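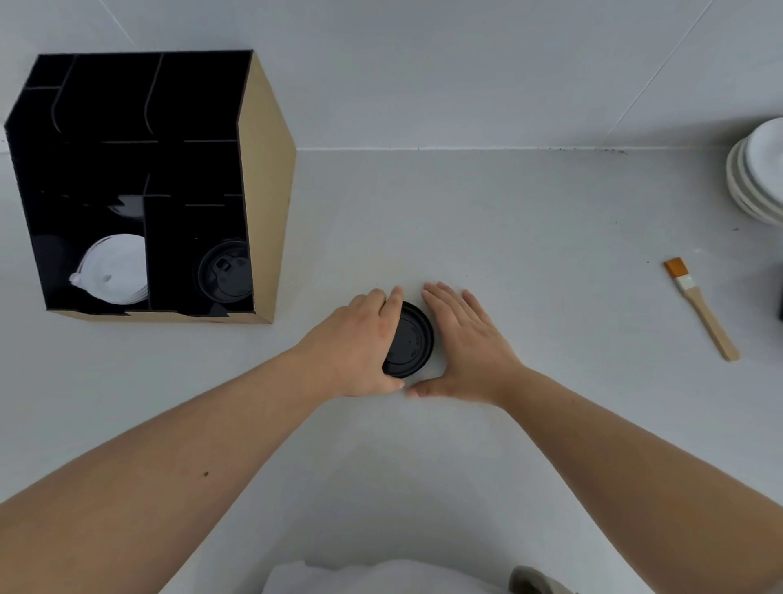
Before you spend money on a robot arm for a coffee counter, test the job on paper first. I have done this for two small shops and one office kitchen, and the method is the same each time: pick one chore, break it into moves, and find the move the machine will fail on. The chore I use on this page is restocking and handling cup lids. It sounds like the easiest job in the building. A lid is light, it is cheap, and a person handles it without looking. But a black plastic lid lying flat on a gray counter, with two hands closed in on it from either side, is a fair picture of the trouble. The edge is low, the part is thin, and most of us use a lot more of our hands than we think we do.

October, by the Bench Notes editor
Shares 99 | Comments 4

What you need

A phone that records video, a kitchen timer, a pad of paper, and one hour on a quiet day. I like Thursday afternoon. You don't need a robot for any of this. If you already have one on trial, leave it switched off until step 5.

Step 1. Write the chore as one sentence

Keep it short and give it a start and an end. "Take lids from the organizer and put one on each filled cup" is good. "Look after the lids" is no use, as you can't tell when it is done.

If your sentence has the word "and" in it more than once, split it. Opening a new sleeve of lids is a separate chore. So is wiping the counter. People tend to lump these together when they talk to a sales rep, and then they are surprised when the quote covers only the middle part.

Step 2. Record a person doing it

Film from head height, looking down at the hands. Get at least ten minutes. Don't ask the person to slow down or be neat. You want the normal way, including the part where they put a lid down to answer somebody and then pick it up again.

Step 3. List every move

Play the video back at half speed and write one line for each time the hands do something different. For lids my list usually looks like this:

Reach to the stack.
Separate the top lid from the one under it.
Lift it clear of the compartment wall.
Turn it so the sip opening faces the right way.
Set it on the cup.
Press around the rim until it seats.
Check with a fingertip.

Mark each line E for easy, H for hard, or N for not yet. Reaching is E for almost any arm sold now. Setting a part down at a known spot is E as well, if the cup is held in a fixture. Separating nested lids is H. They cling, and a suction cup will often bring up two. Pressing around the rim is H on paper cups, which give way if you push too hard on one side. The fingertip check is N in my notes, at least at a price a small shop would pay.

Step 4. Look at how the parts are stored

Storage decides more than the arm does. A cardboard organizer with divided compartments works well for people. They don't care if a stack leans or if one kind sits next to another. A machine cares a great deal. Each of these raises the grade of a move from E to H:

Stacks that tilt inside the compartment.
Two kinds of lid in side-by-side slots with a thin wall between them.
A holder that can slide on the counter when bumped.
Loose tools nearby, such as a brush, in the path of the arm.
Other stacks close by, plates for instance, that the arm has to miss.

You can fix most of this for very little. Screw the holder down, or set it in a tray that is screwed down. Use straight tubes that hold the lids level. Give the arm its own piece of counter and mark the edge with tape. I would do this part even if you never buy the arm, as it makes the job quicker for staff too.

Step 5. Run the trial

Most suppliers will lend a unit for a few days. I have had loans from Uralard and from Trelness. Both were fair about it, and both wanted the lids in a tube feeder before they would start. Agree to that, but write down how long it takes a person to fill the feeder. That time counts against the machine.

Run 600 lids. Fewer than that and you won't see the odd failures. Keep a tally with four columns: good, dropped, double pick, and badly seated. Count a badly seated lid as the worst result. A dropped lid costs you a lid. A badly seated one goes out to a customer and comes off in the car.

At the Girard shop our trial arm got 99 percent of picks right on the second day, and the owner was pleased until we worked it out. They use about 3000 lids a week. One percent of that is 30 bad picks, and each one stopped the line until a person came over and cleared it. A person clearing a stop is a person who could have put the lid on.

Step 6. Do the sum

Add up the minutes the machine saves in a week. Take away the minutes spent filling the feeder, clearing stops, wiping down the gripper, and restarting after a power cut or a bumped sensor. If what is left is under 4 hours, I would wait.

So far, lids have come out under that line in every shop I have tested. The closest was the Votby office kitchen, where there is one cup size, one kind of lid, and a rush at the same time each morning. They bought a fixed lid press with a lever instead, with no arm at all, and kept a person to feed it.

Can machines do this yet?

For one lid, one cup, and a feeder, yes, with someone standing near. For a plain counter with mixed stacks and things lying around, not in my tests. Grippers with soft fingers have gotten better at thin edges, and the cameras are better at finding a black part on a light surface. White lids on a light counter still gave us trouble under bright lights, so if you stock both colors, test both.

Run the test again in a year with the same list and the same tally sheet. Keep the old sheets in the folder with the video. If you change lid supplier in between, start over from step 3, because even a small change in the rim can change how the stack separates.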